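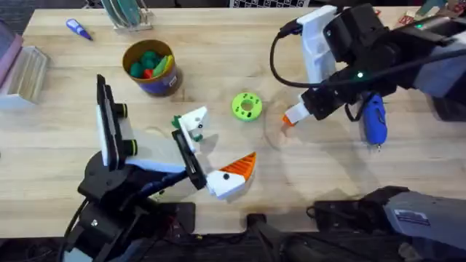

4. Working rules for two arms on one table

Read this section before you power both arms together. Section 3 covered bolting down and cabling, and it is assumed you did that properly. If you skipped the torque check, go back.

A word about standards first. Plenty of sellers will tell you their arm is "collaborative" and leave it there. That word describes an application, meaning the arm, the gripper, whatever the gripper is holding and the person standing next to it. A light arm holding a rotary tool with a bit in it is a light arm holding a rotary tool with a bit in it. No label on the base changes that. Urkard does not claim that following this guide makes your bench compliant with anything. You need your own risk assessment, written down, for your own table.

4.1 Before power

1. Clear the shared zone. This is the part of the table both grippers can reach. Only the workpiece for the current job belongs there. Parts bins, pens and stands go outside it, even when you are sure the path misses them.

2. Check what is in each gripper. Pull on it by hand, with the arm unpowered. If a held tool turns or slides, reseat it.

3. Move each arm by hand through its full job path and watch the cables. A loop that looks generous at home position can go tight at full reach, or catch on the other arm.

4. Look for anything clear or shiny on the table. Transparent discs and acrylic stands are easy to miss by eye and easier to miss by camera. Take them off or mark them with tape.

5. Confirm that the clamps at the table edge are tight. Do this every session. People skip it after the first week.

NOTE: A lit indicator on a joint tells you the joint has power. It does not tell you the joint is holding position, is calibrated, or is safe to touch. Treat any lit joint as one that can move.

4.2 First run of a new job

1. Put one arm in park and lock it in software. Run the other alone at the lowest speed setting.

2. Swap arms and repeat.

3. Run both at the lowest speed, with no tool powered. Keep one hand on the stop button and the other off the table.

4. Raise the speed one step at a time. Go back to step 3 after any change to the gripper fingers, including printed parts. A finger with a block or cone added to its tip is a different finger, and the collision model does not know about it until you enter the new size.

5. Only then switch on a powered tool.

CAUTION: The software keeps the arms apart by checking 90 points along each path. Between those points it is guessing. It guesses well with smooth moves and badly with fast wrist turns. Do not rely on it as your only protection.

CAUTION: The stop button cuts the arms. It does not cut a battery tool held in a gripper. If your tool has its own battery, you need a way to stop it that does not involve reaching in.

4.3 Held rotary tools

- Eye protection for everyone at the bench, including people who are "just looking."
- Clamp the workpiece. The second gripper is not a clamp. We have seen videos saying otherwise and have not seen the force data.
- Change bits with both arms powered down and the tool's power disconnected.
- No loose sleeves, lanyards or long gloves.

4.4 Logs and checks

Write down each job change, each finger change and each stop. Replace printed gripper parts after 1,000 cycles, or sooner if you see a crack. The earlier edition gave a higher number, based on one batch of parts at one site. We no longer stand behind it.

A clean log is weak evidence. At the Irko trial bench, 766 cycles went by without a stop before Lizeth Ticona found that the log had not been saving stops at all. Press the button on purpose once a session and check that a line appears.

Print this section | E-mail this section

Reader comments (3)

Maham Paracha
4.2 step 4 should be in bold. We swapped fingers, skipped the slow run and bent a bracket.

Florian Grabner
Where does the figure of 90 points come from? Can I raise it? The settings page has no such option in my version.

Kevin Escobar
@Florian It's under path planning, but only if you log in as admin. Planning gets a lot slower. I'd still like to see someone outside the company test it.

Related sections
3. Bolting down and cabling
5. Calibrating with a printed board
6. Gripper fingers: sizes and limits
Service bulletin, March: stop events missing from log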